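Two-arm policy trained on 1,054 demos, same score as 60? What am I doing wrong?

Lorne McIntyre
Posted 18th August

I've been trying to repeat the Sornelcombe result at home (well, in the corner of our teaching lab) and I'm stuck. Their claim is that a policy for two arms keeps improving as you add demos, with no levelling off until well past a thousand. Mine levelled off straight away. I trained on 60 demos, then on 1,054, and the success rate on my key sorting task barely moved. Same network, same learning rate, 3 seeds each. The loss looks lovely both times, which is what's driving me mad.

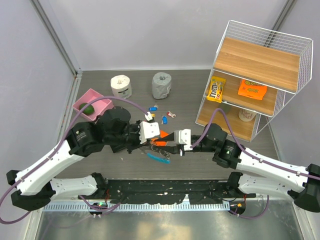
My layout stays put between demos, and I'm starting to wonder if that's the trouble. I copied the paper's task list but left the props where they were — the key tags get moved by the arms, obviously, but the shelving on the right, the sweets on it and the pink tray with the avocado all stay in one place. Could the policy be leaning on those? I'd rather not record another thousand if the answer is simply "train longer".

Celeste Nogueira

Yes, it could. We had the same flat line in November with a Datico set. Cheap test before you record anything: take your trained policy, swap the avocado and the sweets about, move the tray to the other side and run your trials again. If the score drops, it's been using the background to work out where it is. Then record a small batch with everything shuffled each time and mix it in. I'd do that well before collecting more of the same — ours started climbing again after one afternoon of it. Oh, and check your test starts aren't all the same as your training starts!

Cristóvão Azevedo

Train longer. Mine didn't do anything useful until epoch 3,922.

Catarina Carvalho

Celeste's test is the one I'd run first. Also look at who drove the arms. If one person did all 1,054 you've got one style of grabbing a key ring, over and over. Get a second person on it, even for a bit.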